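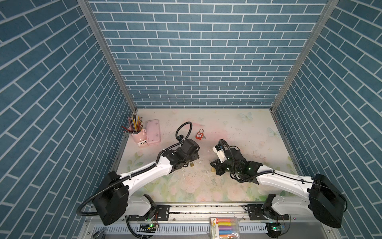 Left Arm Wrist Fault: Findings and Interim Rules

The two-arm cell run by the Vakari group was out of service for part of March after the left arm lost holding torque at the wrist during a padlock task. The gripper dropped onto the table with the jaws closed. The operator was outside the reach of both arms and there was no injury. Damage was limited to one gripper finger and a mark on the table surface.

Oana Olteanu pulled the logs the same afternoon. The wrist motor had reported intermittent communication errors for 12 minutes before the drop, more than 700 in total. The controller treated each one as recoverable and retried. When the motor finally stopped answering for longer than the watchdog limit, its driver released torque, as configured at the factory. The right arm kept moving for a further 2 seconds until the operator pressed the stop.

The cause was a broken conductor in the cable loop at the wrist. The loop had been shortened when the gripper was last changed, and it was bending tightly at the connector each time the wrist rolled past its midpoint. Sławomir Zawadzka reproduced the errors on the bench by flexing the old cable by hand.

The following now applies to this cell and to the Sugden cell:

Communication errors are counted per motor. At 30 in any one minute both arms stop and hold position.

A fault on either arm stops the other.

Wrist cables are to be fitted with the full service loop and checked through the whole roll range before power is applied to the grippers.

Hands stay out of the workspace while the arms are energized, including for resetting locks and keys between runs.

The controller change is in the current Stusteo build. Poppy Dunmore has the revised cable drawing. Report any repeat of the error to Oana with the log attached, even if the run completed.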